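**Vuvance whelping box and heat pad set, medium and large**

Stock checked February 5, 2020. Both sizes in stock at Cendville, large in limited numbers until the next delivery.

The Vuvance is a flat-pack whelping box for dogs, sold with a thermostatic heat pad, a removable rail and two washable liners. It is made for home breeders and for rescues that take in bitches in whelp. We have sold it since the first version came out and have used it in our own foster rooms for most of that time.

## What is in the box

- Four side panels with moulded corner posts
- One floor panel (two half panels on the large)
- Removable rail set, to stop the dam lying on pups against the wall
- Drop-down front panel in three heights
- Heat pad with steel-sheathed cable
- Thermostat unit and wall hook
- Two washable liners
- Instruction sheet and a pad of weight charts

Fleece bedding is not included. Most people already have more vet bedding than they can store, and we took it out of the set to bring the price down.

## Sizes

**Medium.** Suits spaniels, beagles, whippets, corgis and most terriers. The dam should be able to lie flat on her side with her legs stretched out and not touch the opposite wall. If she can't, go up a size.

**Large.** Suits Labradors, setters, shepherds and similar. It comes in two parcels, which normally travel together. If only one turns up, wait until the next working day before ringing us, as the second is nearly always on the following van.

There is no small. For toy breeds use the medium with the divider kit (sold separately), which closes off one end and can be taken out when the pups start to move about.

## Heat pad and thermostat

The pad covers one end of the floor only. Pups need to be able to crawl off it, and the dam will want a cool place to lie. Please don't buy a second pad to fill the floor.

The thermostat hangs outside the box on the wall hook. The dial is set by hand and locks with a quarter turn. If the mains supply is cut, the unit comes back on at the last setting. The light on the front is green when the pad is up to temperature and amber while it is heating. It should not flash. If it flashes, unplug it and get in touch.

Plug the pad in and leave it running for a full day before the due date. Check it with your own thermometer under the bedding, at pup level, and go by that reading over the one on the dial.

The control board in the thermostat was changed in November. Units with the new board have a V after the serial number. They take the same pads as the old ones, and you can mix the two.
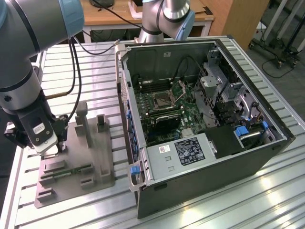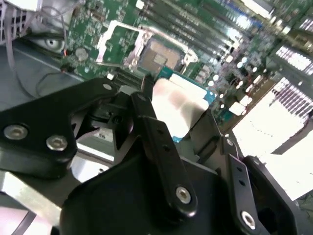
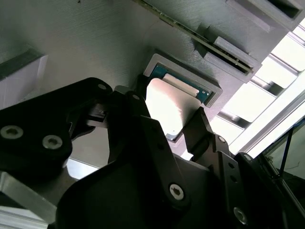 *Circuit boards and gripper, three views.*

## Putting it together

Two people can put the medium up in a few minutes. One person can do it by standing the back panel against a wall. No tools are needed.

1. Lay the floor panel down with the ribbed face underneath.
2. Fit the back panel and one side, pushing the posts down until they click.
3. Fit the second side.
4. Lay the heat pad and feed the cable out through the rear corner slot.
5. Put the liner over the pad and tuck it under the edge strips.
6. Clip in the rail.
7. Fit the front panel last, at the lowest height.

Put the front at the middle height once the pups' eyes are open, and at full height when the first one gets out. The rail can come out at about the same time.

Set the box up well before it's needed, so the dam can sleep in it. A bitch who meets it for the first time on the day will usually go behind the sofa.

## Cleaning

The panels are smooth on both faces and can be scrubbed with any animal-safe disinfectant at normal dilution. Rinse and dry before putting the pad back. Wipe the pad with a damp cloth only, unplugged. Do not put it in the bath.

Liners wash at 60 degrees. Don't use fabric softener, which stops them soaking anything up. They can be line dried or tumbled on low.

Between litters, take the box fully apart and clean inside the corner posts, where most of the dirt collects.

## From people who use it

"We had a collie brought in with thirteen pups and nothing ready. The large went up in the utility room that evening and they stayed in it till they were weaned. The liners are the best part. I would have liked four." *Rosário Baptista, foster home*

"Good solid box. The front panel was stiff to begin with and the instruction drawing for the rail is upside down. Heat pad has done 4 litters with no trouble." *Ashok Uniyal, springer breeder*

"Bought the medium for a cocker and should have bought the large. They swapped it, but I paid the return carriage." *Bianca Grecu*

The rail drawing has been corrected on sheets printed since Mr Uniyal wrote to us.

## Spares and extras

| Item | Code |
|---|---|
| Liner, medium, pack of two | VL-M2 |
| Liner, large, pack of two | VL-L2 |
| Rail clips, bag of ten | VC-10 |
| Heat pad, fits both sizes | VP-1 |
| Thermostat unit | VT-1V |
| Divider kit, medium only | VD-M |
| Weight charts, pad of 100 | VW-100 |

Corner posts are not sold singly. If one cracks, tell us which panel it is on and we'll quote for the panel.

## Hire for rescues

Registered rescues can hire a large box and pad by the month instead of buying. Hire boxes are used, cleaned and sent with new liners. There are only a few, so ask early. Arif Mollah looks after the hire list and will need your charity number and a delivery address where someone is in during the day.

## Delivery and returns

Sent by courier from Cendville on working days. Unused boxes can be returned within the month in the original packing. Once a box has had a dog in it we can't take it back unless it is faulty, and the same goes for liners out of their wrapper.

The thermostat and pad are covered for two years. Chewed cables are not covered. Keep the serial number, which is on the underside of the thermostat, and quote it when you write.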